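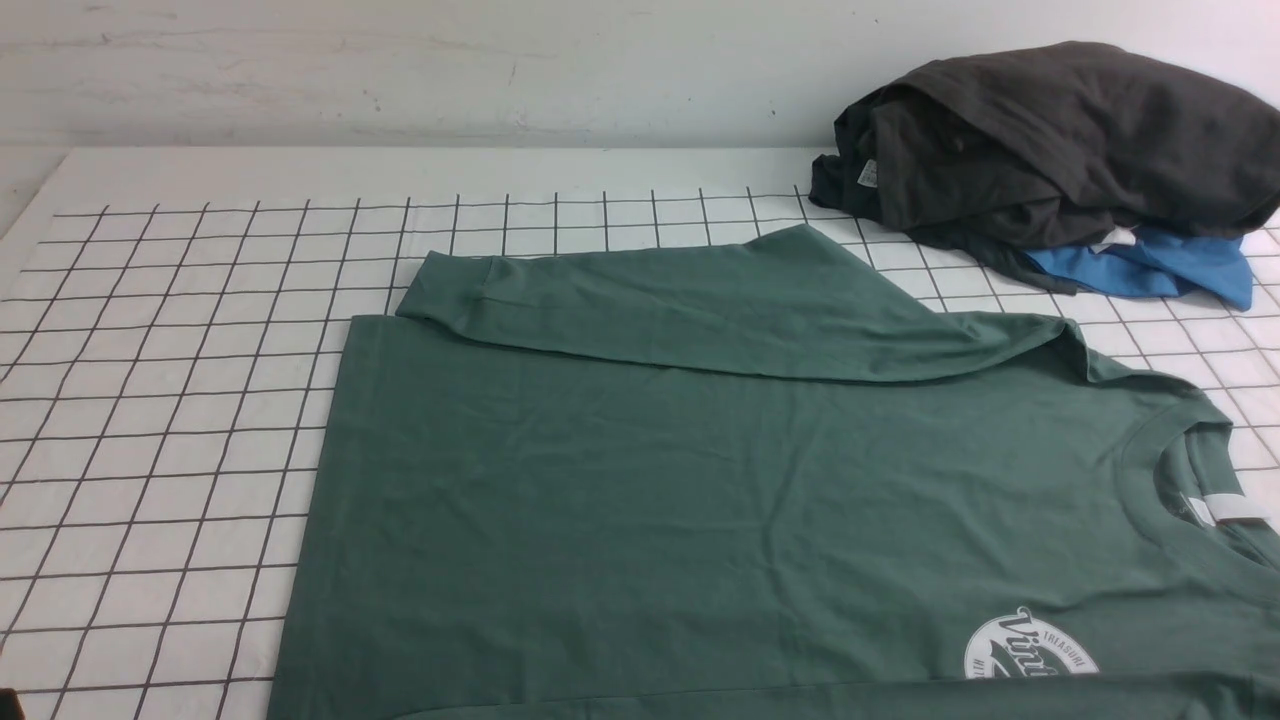 Photo: Plakska

Cotton tops coming up short after the wash
Posted by Jivedik, Monday

I have bought two long-sleeved cotton tops since December and both have ended up shorter in the body and arms. I wash at 50 and dry on the normal setting. The width seems fine – it is only the length. Is there any way to get it back, or are they done for?

Kurenton
50 is too hot for cotton jersey unless it is really dirty. Use 30 and hang them up.

Nyitrai
Some of it can come back. Soak the top in lukewarm water with a spoonful of hair conditioner for half an hour, press the water out in a towel and lay it flat. Pull gently from the shoulders down to the hem, then along each sleeve. Leave the neckband alone or it will go wavy. Let it dry flat and do it again if you need to. I got 2 cm back on one of mine, but the cuffs never recovered.

Check the label before you buy the next one. A mix with some polyester in it moves much less than all cotton. For all cotton I go up a size and keep it out of the dryer.

plakska88
Mine did the same. I took them back to the shop with the receipt and they swapped one – they wouldn't do the other as I had cut the label out.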